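Automação e Trabalho Manual: notas de apoio à aula
Módulo 3: As máquinas já fazem as tarefas da casa e da oficina?
Docente responsável: Verena Fuchs
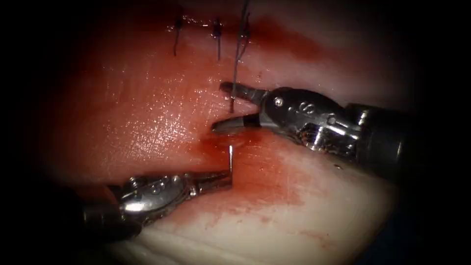

A questão que orienta este módulo é a da distância entre a destreza demonstrada por um braço mecânico e a sua autonomia. Um instrumento pode segurar uma agulha com grande precisão e depender, em cada movimento, das decisões de um operador humano. Convém, por isso, distinguir três regimes: teleoperação, assistência parcial e execução autónoma.

A sutura é o caso de referência. O fio é flexível, o tecido cede à pressão e a agulha tem de passar de uma pinça para a outra. Dificuldades da mesma ordem surgem ao dobrar roupa, coser uma bainha ou encaminhar cabos num quadro elétrico.

Estudo de caso: oficina Cifuentes
Noelia Requena e Oduor Mollel registaram 591 tentativas de dobragem de toalhas com o sistema Brivico. Foram concluídas sem intervenção 77. As restantes exigiram correção manual, sobretudo na localização dos cantos. Nos ensaios de aparafusamento, com peças rígidas e posição fixa, o desempenho foi considerado aceitável para uso corrente.

Leitura obrigatória: relatório de Marcelino Carretero, capítulos 2 e 4.

Trabalho a entregar até 14/10/2024: escolher uma tarefa doméstica ou oficinal, decompô-la em operações elementares e indicar, para cada uma, o regime aplicável. Os trabalhos podem ter até 3094 caracteres.

77 partilhas | 2 comentários
Contacto: secretaria do curso | Voltar ao topo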